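How do I find out whether a state investigation was really dropped or just went quiet?

Posted in Courts & Public Records
2021-11-15

ledgerwatcher

I've been following a case in my state for a while and I'm tired of reading the same article rewritten 6 different ways. Short version: the attorney general's office opened an inquiry into a lobbying firm called Kohlhase over payments it took from a developer, Fuder, while the Bituvwood rezoning was in front of the legislature. There were subpoenas. At least, the news said there were subpoenas, citing "people familiar." Then nothing. No charges, no statement, no closing letter that I can find.

Last week one outlet ran a story saying the probe was "quietly shelved." By the evening five other sites had it, and every one of them linked back to the first. That is one report, as far as I'm concerned. The original has a single unnamed source and a "declined to comment" from the AG's press office, who would decline to comment on the weather.

I don't have a side in this. I think Kohlhase is probably as slippery as people say, and I also think the reporting is thin. What I want is paper. I sent a records request asking for "all documents related to the Kohlhase investigation" and got a two-line denial saying the material was exempt as part of law enforcement files. It didn't say whether the file was open or closed.

Does the exemption tell me anything? And is there somewhere else to look that doesn't depend on somebody's anonymous friend?

Utau

The denial tells you almost nothing, and I'd be careful with anyone who says it does. In a lot of states the law enforcement exemption can cover closed files too, at least in part, and agencies like to cite it broadly because most people go away after the first letter. I've had that same kind of two-line answer for a file that had been closed for years.

Your request was also too wide. "All documents related to" is a gift to a records officer who wants to say no. Break it up. Ask for the closing memo or declination letter, if any. Ask for the case log entry showing the file's status. Ask for the office's litigation hold notices. Ask for invoices from outside lawyers or forensic accountants, with the dates and amounts, and tell them they can black out the description of the work.

That last one is where I'd put my effort. Billing is boring and it often sits in a different office from the case file, so it gets reviewed by somebody who isn't thinking about the case. If the state was paying an outside firm every month and the payments stop dead in the spring, you have a date. It doesn't prove the thing was shelved, but it's a fact with a piece of paper under it. 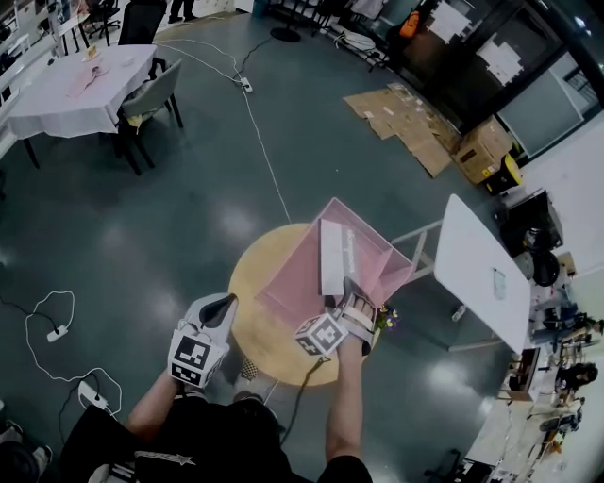

Check the state's online checkbook as well, if yours has one. I once found a payment of $2,505 to a document review vendor that way, on a case the press office had told everybody didn't exist. Small number, but it had a matter code on it, and the same code was on 7 other payments.

On the denial itself, look up your appeal deadline today. In some states it's short. In the appeal, ask them to name the specific subsection they relied on and to say whether they considered releasing part of the file. You may get a better letter out of it, and sometimes the better letter lets slip whether the matter is "pending."

And try the courts. If there was a fight over a subpoena, somebody may have filed a motion to quash it. Those can be sealed, but the docket may still show a case number and a gap – I'd search under the developer's name before the lobbyist's.

plainoldbob

It was shelved. 95 percent of these always are. They wait until the election is over and then it's gone. You won't get anything from a records request because they just delete it all.

ledgerwatcher

Where does the 95 come from?

plainoldbob

Common sense.

harborclerk

I used to work in a records office (county, not state, so take it for what it's worth). The first answer is mostly right but I'd push back on the billing idea a little. Payments stop for all kinds of reasons. The contract runs out, the fiscal year turns over, the work moves in-house. I've seen people build a whole theory on a missing invoice that turned up later under a different vendor name.

Two things I'd add. Ask for the retention schedule and any destruction notices for that category of file. Closed files and open files are usually kept on different clocks, so if a destruction date has been assigned, that's a decent hint that someone considers it closed. Also ask for the request log, meaning the list of other records requests the office got. If a reporter asked for the same file before that story ran, you'll see it, and you can ask for whatever they were given.

Phone the records officer before you send it. Be polite and ask how they would word it. Some of them will tell you.

ledgerwatcher

Thanks, this helps. I've split it into separate requests and started on the appeal. The checkbook site has Fuder in it but only for an old road contract, nothing I'd hang a story on. I'll post the letter when it comes.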